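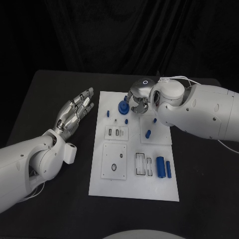
Up by the blue gear, at the top of the board.

The Niltance board, in blue and white
Posted December 4, 2021

I've been promising to put the Niltance pictures up for ages, so let's get going! Niltance is what we call the blue and white assembly board (the name came off a misspelled label on a storage box, and by the time we noticed, everybody was using it). It's a flat white board with smaller white plates on top, and then a set of blue parts that stand on the plates or straight on the board. People who have seen it at our place on Fustirska always ask about the same few things, mostly the color and the drawn lines, so I'm going to ramble about those and let the pictures do the rest.

I came home with 144 shots and I like two of them. Zuzana Kollár, who laid out the board with me, wanted a completely different pair, and we went back and forth over dinner until the soup was cold. I won, mainly because I have the password for the site.

Why blue

The blue was Zuzana's pick. My first idea was to have every part a different color, like a toy, and we did try that on an early board. It looked cheerful and it was horrible to work with. You'd reach for the red one because it was red and never look at the shape, and the shapes are the whole fun of it. With everything in one blue you have to look properly. Is it a peg or is it a cylinder? Is that end round or flat? I still miss my yellow gear a little bit, I'll admit.

We went through a lot of blues, too. One was so pale that it disappeared against the white, and one was nearly navy and disappeared against the table. The one we kept came from a swatch card at Jelínek, the workshop down the hill, and they wrote the number on the back for us in pencil. I have since lost the card twice. It's now taped inside the kitchen cupboard next to the bus times.

The black curtain and the dark table

I love a dark backdrop. At home I'd been taking pictures of the parts on a pale tablecloth with a flower print, and you couldn't tell where anything stopped. Black cloth at the back and a dark table underneath, and suddenly the white board is the first thing you see. I like the folds as well. Zuzana would iron a curtain like that before letting it anywhere near a picture – I think the soft folds are half the charm, and a perfectly flat black background makes everything look like it's floating in space.

The one thing I'd warn you about is lint. Black cloth collects every thread in the building. Keep a sticky roller in your bag if you plan on doing something similar, and do the table as well while you're at it.

The scuffs

Yes, the white board has scuffs, and no, I didn't touch them up. A board that gets used gets scuffed. I know some people like to retouch all of that afterward until the thing looks like it came out of a catalog, and I can see why, but I get a bit sad looking at pictures like that. Plaketti (they make our plates and cut them very nicely) offered to send a fresh board when I mentioned it, and I said thank you, maybe in June. I'd like to wear this one in a bit more first.

If you're bothered by marks on your own boards, a soft damp cloth is where I'd start. Please don't use the rough side of a kitchen sponge! I did that to an old one and it went dull in a patch the shape of my hand, and now it lives under a plant pot.

The gear

The gear is my favorite, which will surprise no one who has been stuck next to me at a party. I just like gears. I like running a thumb over the teeth, and I like that even a very small child will tell you what it's for before you've opened your mouth. In the top picture it's standing upright, which I think is its best side. Lying down it's a nice shape, but standing up it has a bit of a presence, like a little tower on a wide foot.

Drawing the set took us far longer than making it. I had a notebook with 28 sketches in it, most of them gears, and Zuzana went through it with a marker and crossed out nearly all of them. She was right, and I sulked for an evening. A board with six gears on it would have been my dream and everyone else's headache.

Pegs, cylinders and the one with the stem

Now for the rest of the blue things. I'm very fond of the pegs, and especially the pair on the small plate, because at first glance they seem so alike and then you see that the one on the left is a short block and the one on the right is a little taller. The bigger square plate below has two as well, a slim peg and a thicker cylinder with a rounded top. I call them the heron and the hen. Zuzana does not call them that.

And then the one near the far left corner with the wide round base and the narrow stem! I think of it as the spinning top, although you could just as well call it a knob, and we've had plenty of guesses from visitors (doorknob, bottle stopper, tiny lamp). It's such a friendly shape. There's a small peg standing by itself a bit lower down, right on the board with no plate under it, and the two of them together always make me think of somebody waiting for a bus beside a fountain.

Then there's the white plate over on the right, with its two holes, one small and dark and the other a good bit bigger. White on white is difficult, and I have a whole folder of pictures where the plates have melted into the board completely. I was so pleased to see this one come out with the holes and the corners all readable.
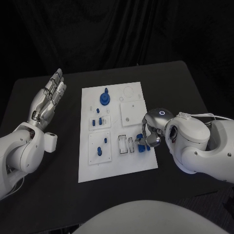 The drawn lines

Look toward the far edge of the board, past that white plate, and there are two circles, a large one and a smaller one. They're faint, so give your eyes a second. Down at the near end on the right are the two rectangles side by side, a wide one with little notches and a thin one next to it. Those are much easier to spot.

I have a real weakness for outlines like these. My grandfather had a tool wall with the shape of every tool drawn on it, and as a kid I thought it was the most wonderful thing in his house, better than the television. You could tell from the doorway what was missing. I must have spent whole afternoons hanging the pliers up and taking them down again. When Zuzana and I started on Niltance, that wall was the first thing I talked about, and I think she agreed to the lines just so that I'd stop.

We argued about how dark to make them. I wanted them bold, she wanted them barely there, and if you compare the circles with the rectangles you can probably work out that we each got our way somewhere.

A board that isn't straight

Somebody is going to write in and tell me that the board is a little crooked in the second picture, so I'll save you the stamp. It's slightly skewed, and I like it! A board that lines up exactly with a table looks like a floor plan. Turn it a touch and it looks like a thing somebody has been busy with. I do the same with plates at dinner, and with rugs.

Zuzana's choice for this spot was a very straight one, very tidy, and I'm sure she'll hang it over her desk.

Odds and ends

A few answers, as they come up every time I show these to people.

No, the set isn't for sale. We've been asked nicely and we've been asked not so nicely, and the answer is the same. If you'd like to try your own, a white board and a handful of shapes in one color will get you a long way, and Plaketti will cut small orders if you're patient with them.

Yes, you can use the pictures for a school handout or a club newsletter. Just drop me a line first so I can be nosy about it.

The storage box is still the one with the misspelled label. I've been told to replace it and I'm not going to.

If you want bigger versions, the full-size files print well at 300 dots per inch, and I can mail them over. I've got the gear one on the fridge at the moment, held up by a magnet that is also, I'm afraid, a gear.

Next up on this page will be the old multicolored board, as soon as I find where I put it. I think it's behind the winter coats.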